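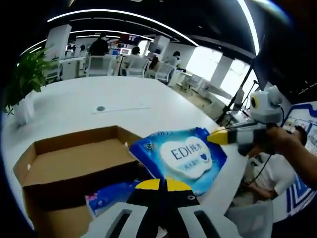
Feuchttücher zwischen den Fingern des Handgreifers, zweites Gerät rechts, Karton links auf dem Tisch.

Evell Handgreifer-Set
Aufgaben vormachen, ohne dass ein Roboter danebensteht

Lieferumfang: 2 Handgreifer, Ladegerät, Transporttasche, Aufnahmesoftware (Einzelplatz)
Lieferbar ab September
Preis auf Anfrage

Wir verkaufen dieses Set seit dem Frühjahr und halten es für brauchbar. Für ein Wundermittel halten wir es nicht, und wer auf der Herstellerseite gelesen hat, man könne einem Roboterarm damit "an einem Nachmittag das Packen beibringen", sollte diese Seite bis zum Ende lesen, bevor er bestellt.

Worum es geht

Ein Mensch nimmt in jede Hand einen Greifer und erledigt die Aufgabe damit selbst: Beutel aufnehmen, drehen, in den Karton legen. Die Kamera am Gerät filmt aus der Sicht des Greifers mit, dazu werden Öffnungsweite und Bewegung gespeichert. Aus vielen solchen Vorführungen lernt später ein Modell, das einen echten Arm mit baugleichen Fingern steuert. So weit die Idee, und sie ist gut. Die Person am Tisch arbeitet deutlich flüssiger als jemand, der einen Arm über Joystick oder VR-Brille fernsteuert, und man kann dort aufnehmen, wo die Aufgabe anfällt.

Der Haken steckt im Wort "viele". In unserem eigenen Versuch mit weichen Verpackungen haben wir 700 Vorführungen aufgenommen, bevor der Arm etwas tat, das wir einem Kunden gezeigt hätten. Davon haben wir einen guten Teil wieder weggeworfen, weil die Bedienerin zu schnell war oder ein Beutel schon halb aus den Fingern rutschte, als die Aufnahme begann. Rechnen Sie die Arbeitszeit mit ein. Sie kostet am Ende mehr als die Hardware.

Was uns gefällt

Die Finger fassen flache, nachgiebige Packungen besser, als wir erwartet hatten. Folienbeutel, Nachfüllpackungen und Feuchttücher sind für viele Standardgreifer unangenehm, weil sie sich beim Zufassen verformen. Mit der Hand am Griff spürt man, wann der Druck reicht, und korrigiert ohne nachzudenken. Ob das Modell diese Feinheit später mitlernt, ist eine andere Frage. Kraftwerte zeichnet das Set nämlich nicht auf, nur die Öffnungsweite. Der Hersteller sagt, das genüge "in den meisten Fällen". Welche Fälle das sind, konnte uns bisher niemand schriftlich geben.

Gut gelöst ist der Fingerwechsel. Ein verschlissenes Paar ist schnell getauscht, und die Ersatzteile kosten nicht mehr, als man für solche Teile zahlen mag. Auch die Software startet ohne Lizenzserver, was wir inzwischen ausdrücklich erwähnen müssen.

Was uns nicht gefällt

Das Gewicht. Auf dem Datenblatt sieht es harmlos aus, nach einer Stunde mit beiden Geräten merkt man es im Unterarm. Covadonga Arrieta, die bei uns die Aufnahmen betreut, lässt nach 10 Durchgängen eine Pause machen. Ohne Pause werden die Bewegungen schlampig, und das Modell lernt die Schlamperei mit.

Das Kabel. Wer am Tisch arbeitet, gewöhnt sich daran. Wer zwischen Regal und Tisch hin- und hergehen will, wird fluchen. Eine kabellose Ausführung ist angekündigt -- das war sie im letzten Jahr auch schon.

Die Weitwinkeloptik. Sie sieht sehr viel: den Tisch, den halben Raum und die Kollegen, die dahinter sitzen. Für die Lageschätzung ist das günstig, für den Datenschutz weniger. Klären Sie vor der ersten Aufnahme, wer im Bild sein darf und wo die Videos gespeichert werden. Eine automatische Unkenntlichmachung von Gesichtern ist in der Software nicht enthalten.

Die Zeitzuordnung der beiden Geräte. Läuft sie sauber, ist alles gut. Läuft sie auseinander, sieht man es den Dateien zunächst nicht an. Wir empfehlen, jede Sitzung mit einem kurzen gemeinsamen Antippen beider Greifer zu beginnen und am Ende zu wiederholen. Das steht nicht im Handbuch.

Für wen es sich lohnt

Sinnvoll ist das Set für Gruppen, die bereits einen Arm mit passenden Fingern betreiben und jemanden haben, der Modelle trainiert. Ohne diese Person besitzen Sie nach vier Wochen eine Festplatte voller Videos. Für Betriebe, die eine einzige Packung in immer gleicher Lage umsetzen wollen, raten wir ab. Dafür reicht ein fest programmierter Ablauf mit Sauger, der ist billiger und läuft nachts durch.

Gonzalo Toledo aus unserer Anwendungstechnik sieht das etwas freundlicher. Er meint, das Set lohne sich schon deshalb, weil man beim Vormachen merkt, wie eine Aufgabe wirklich zusammengesetzt ist und an welcher Stelle man selbst die zweite Hand braucht. Da ist etwas dran. Man könnte es allerdings auch mit zwei Grillzangen herausfinden.

Vergleich mit Fernsteuerung

Wir führen auch die Leader-Arme von Jisex, bei denen der Bediener einen kleinen Arm bewegt und der große folgt. Die Aufnahmen passen von vornherein zum Roboter, unerreichbare Gelenkstellungen kommen nicht vor. Beim Handgreifer kann das durchaus passieren: Der Mensch greift um eine Kartonklappe herum, der Arm schafft es später nicht. In unserem Versuch waren 19 Vorführungen aus diesem Grund unbrauchbar. Dafür dauert dieselbe Aufgabe per Fernsteuerung spürbar länger, und der Arm ist während der Aufnahme belegt.

Technische Angaben

Betriebsart: beidhändig oder einzeln
Kamera: Weitwinkel, je eine pro Gerät
Aufgezeichnete Werte: Video, Lage, Öffnungsweite
Kraftmessung: nein
Verbindung: Kabel
Finger: wechselbar, Ersatzpaar als Zubehör
Export: offenes Format, Konverter für gängige Trainingsumgebungen liegt bei (der Konverter wird vom Hersteller gepflegt, mal mehr, mal weniger)

Zubehör

Ersatzfinger, Paar
Tischhalterung Paredes, zum Ablegen zwischen den Durchgängen
Transportkoffer Peltesero, gepolstert, deutlich besser als die mitgelieferte Tasche
Kabelverlängerung

Ausprobieren

Mittwochs ab 14 Uhr kann man das Set bei uns im Vorführraum testen. Bringen Sie bitte Ihre eigenen Teile mit, möglichst die schwierigen. Mit unseren Mustern klappt das Greifen ordentlich, das sagt über Ihre Ware wenig. Eine Leihstellung über zwei Wochen ist möglich, die Gebühr wird beim Kauf verrechnet. Rückgabe nach Kauf nur unbenutzt und mit beiden Fingerpaaren.

Anfragen bitte mit kurzer Beschreibung der Aufgabe, des vorhandenen Arms und der Packungsgrößen. Ohne diese Angaben schicken wir kein Angebot.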